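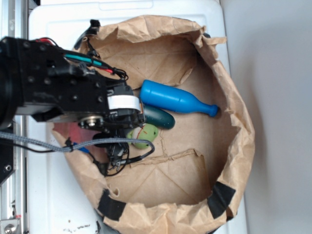
Bin picking (software)

Bin picking is the job of getting a robot to take things out of a container one at a time, when the things are lying any old how. The container can be a crate, a tote, a cardboard box or a paper bag, and the software side of it is what I'm going to cover on this page. I look after the robotics entries on this wiki and I write the picking code at Pralar, so I've got opinions, and I'll try to flag them when they come up.

People also call it random picking, piece picking or clutter picking. The names overlap and I wouldn't worry much about which one you use. "Bin" is the one that stuck, even for people who work with bags.

Overview

Most picking programs go round the same loop. Look into the container, decide what's in there, choose something to grab, work out how to get the hand down to it, grab it, check whether you've got it, and go round again until there's nothing left or you give up. The loop is easy to write down (I once fitted it on the back of an envelope) and then you spend years on each of the steps!

What makes it hard is that everything gets in the way of everything else. Objects lie on top of each other, so the camera sees only a bit of each. The walls stop the hand from coming in at the angle you'd like. And once the arm reaches in, it blocks the view from above, so the program is working from what it saw a moment earlier.

Perception

The first step is usually segmentation, meaning the software marks which pixels belong to which object. Older systems matched a 3D model of a known part against a depth image, and that still works very well for metal castings and the like. For mixed household things you won't have a model of each one, so a trained network does the splitting instead.

Colour helps more than people expect. A bright blue toy bottle against brown paper is about as kind a target as you could ask for. A dark teal toy half under the fingers is a good deal meaner, as the mask tends to stop where the gripper starts and the program then thinks the toy is shorter than it is. We keep the hidden part as "unknown" in our code, where plenty of older packages just treat it as empty space. I think ours is the better choice, but it does make the planner more timid.

Soft things are their own headache. A plush toy has no fixed shape, and its fuzzy surface can give a noisy edge in the depth image. The usual trick is to aim for the middle of the visible patch and close wide.

Then there's the container. A steel bin stays put, so you can measure it once and type the numbers in. A paper bag has creases, flaps and a rolled rim, and a fold standing up from the floor can look a lot like an object. Audrey-Anne Vachon wrote our rim finder, which fits a loose loop round the opening and throws out anything outside it. Folds inside the loop are still a nuisance. We label them as a class of their own, called "wall-ish", which started as a joke in the code and is now in the manual.

Grasp selection

Once the program has its masks it makes up a long list of possible grasps and gives each a score. Ours draws 3000 candidates per look and throws most of them away on simple grounds: fingers through the wall, fingers through a neighbour, wrist bent too far. What survives goes to the scoring network.

There are two main schools here. One works out the grasp from geometry, looking for two faces the fingers can press on. The other learns it from past tries. Nearly everyone I know mixes the two these days, with geometry as the bouncer on the door and the learned score picking the winner.

Order matters as well. If something lies partly over something else, take the top one first, even when the lower one has a prettier score. We got this wrong for ages in Birnness, our first picker, and it would happily dig for the thing at the bottom.

Motion planning

The planner finds a path for the whole arm, and that includes the bits the textbook drawings leave out. Cables are the big one. A bundle running along the arm, or a single cable that dips into the bag beside the fingers, changes shape every time a joint moves, and most planners know nothing about it. The cheap answer is to wrap that part of the arm in a fatter collision shape and accept that some reachable spots become unreachable. The dear answer is to model the cable as a chain of short links. Aaliyah Zacharias tried the chain version for us in November, and the plans were lovely, but far too slow to run in the loop. We went back to the fat shape.

In a deep container I'd always split the path in three: a free move to a point above the opening, a straight drop, and a straight lift. The middle part should run slowly, with a force limit on.

Control and contact

With paper you have to decide what counts as a crash. Brushing a bag wall is fine, and pushing through it isn't. Our controller, Bistarmont, uses a soft mode near the walls, where the arm gives way a bit when pressed, and a stiffer one once the fingers have closed. Switching between the two without a jerk took Audrey-Anne longer than the rest of the controller put together.

Checking the grasp is mostly done by finger width. If the fingers close further than the object should allow, you missed. Thin objects fool this test, so we take a second look after the lift as well.

Testing and logging

Please log everything! Our test set, which we call Kennedy, holds 1154 recorded picks, and each one can be played back against a new build without touching the arm. There are 49 in there that we tag as "horrid", nearly all with something soft pinned under something hard. A full replay takes 16 minutes on the office machine, so there's no excuse for skipping it before a merge (I have skipped it, and I was told off).

The number to watch is picks per try, split by object type. A single overall score hides a lot. Ours went up nicely for one whole release while soft toys were getting worse.

See also

Grasp planning
Instance segmentation
Impedance control
Collision checking
Hand-eye calibration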